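Goren sim cell: setup notes

I look after the Goren cell, our simulated pick-and-place rig, and these are the bits I kept forgetting (so now they're written down!). Load the Clilto scene first, then the gripper. Let it settle for 200 steps before you touch anything, or the fingers drift.

If a grasp slips, reset the finger pads to the grey defaults in the Esetti config and try 3 more grasps. Still slipping? Lower the closing speed to 71 and go again.
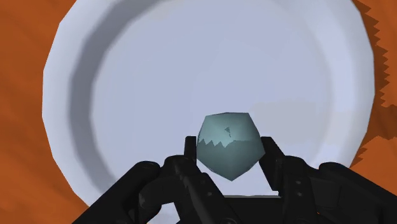

Wrist view, faceted teal-grey piece held between the fingers over the plate.

Known bug: shadows look jagged. Harmless, leave it.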